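The **surgeon's knot** is a binding knot made by adding one extra turn to the first half of a reef knot. The extra turn gives the cord more of itself to rub against, so the first half stays where it was put while the second half is being tied. It is used by surgeons, anglers, parcel-wrappers, beadworkers and people tying up roast meat, most of whom believe it belongs chiefly to them.

## Name

The name is a fair description of one of its uses and a poor guide to its origin. Cord was being given an extra turn long before anybody had thought of charging for it. Older handbooks call it the ligature knot, and a few printed lists file it under "reef knot, improved", a heading that has annoyed admirers of the reef knot ever since.

Confusion is added by anglers, who use "surgeon's knot" for something else: a doubled or tripled overhand knot that joins two lines lying side by side. The two have little in common beyond the name. Attempts to have one side give it up have been made in letters pages, with the usual results.

## Structure
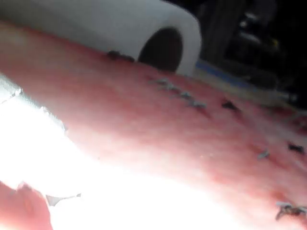
*Kemham Knot Quarterly*, vol. 6, no. 4

A reef knot consists of two half knots, the second tied the opposite way to the first. In the surgeon's knot the first half knot is wrapped twice instead of once. Some tiers double the second half as well. This makes a bulkier knot and, in the view of the handbook writer Soo-ah Woo, "a more anxious one".

Direction matters. If both halves are tied the same way, the result is a form of granny knot, which sits crosswise to the cord and slips when it is least convenient. A granny with an extra turn in it will often hold for some time, which has allowed a great many people to go through life believing they can tie a surgeon's knot.

### Friction and material

The double wrap works well in thread, twine and soft cotton. It works less well in stiff plastic line, which remembers the shape of its reel and would like to return to it. Waxed thread is a special case: the wax grips at first and then smears, and opinion is divided on whether it helps. Woo's handbook recommends it on one page and warns against it on another, and no later printing has settled the point.

Thick rope gains very little. The extra turn refuses to bed down and leaves a gap in the middle of the knot. Sailors have generally left it alone.

## Uses

### Surgery

Closing a wound by hand means pulling two edges together and keeping them there while the knot is finished. The edges, being under tension, tend to drift apart between the first half knot and the second. The extra turn resists this. Students are warned against pulling too hard, as a tight stitch can starve the tissue it is meant to help. 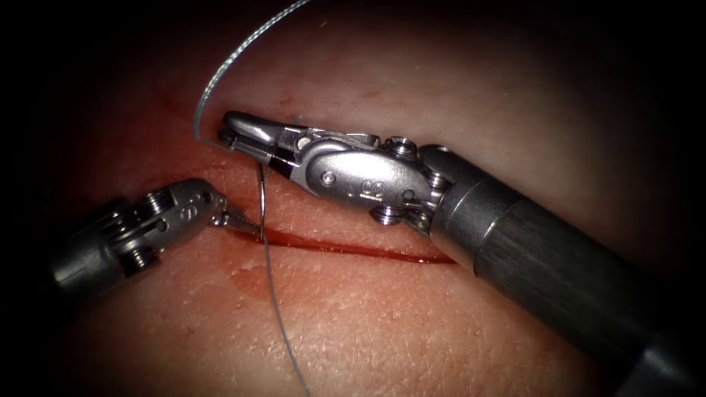
*A straight incision in a synthetic skin pad.*

The same knot can be tied with the fingers of both hands, with one hand, or with an instrument. In the instrument method the long end of the thread is wound twice round the closed jaws, which then open, take hold of the short end and draw it back through the loops. It saves thread. It is also the method most often taught first, and the one most often taught again a week later.

### Parcels and butchery

Before sticky tape, the surgeon's knot was a standard shop-counter knot. The packing rooms at Traria, a mail-order draper, required it on every parcel above a certain weight, and new staff practised on a brick. The firm's rule book gives the knot a single paragraph and the brick two.

Butchers use it on rolled joints, though many prefer a slipping knot that can be tightened afterwards. The argument for the surgeon's knot is that it stays put. The argument against it is made by whoever has to undo it once the gravy has set.

### Beadwork

Elastic thread is the hardest common test. The knot is pulled snug, sometimes dabbed with glue, and hidden inside a bead, where its quality becomes a matter between the maker and the floor.

## Tying with tools 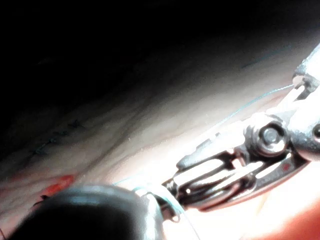
The surgeon's knot is one of the few binding knots tied as often with a tool as with bare fingers. What the tool has to do is simple to list and tiresome to do well: hold the end, carry it round, let go. Needle holders manage this on a plain scissor hinge and leave the turning to the wrist of the person holding them. The jaws in the picture turn about a round pivot bolt set in a wrist of their own, at the end of a cylindrical shaft. Bead tiers get by with tweezers. Zineb El Khatib's short manual on the subject insists that any gripping tool be tried first on scrap thread, since a rough jaw will fray a fine end before the knot is half made.

## In competition

Timed knotting has a small following. The Tandura Cup, held in Cáceres each September, includes a surgeon's knot event in which entrants tie a set of six, each of which is then loaded with a weight of 500 grams. Knots found to be grannies are returned to the entrant without comment, in an envelope.

## See also

- Reef knot
- Granny knot
- Constrictor knot
- Packer's knot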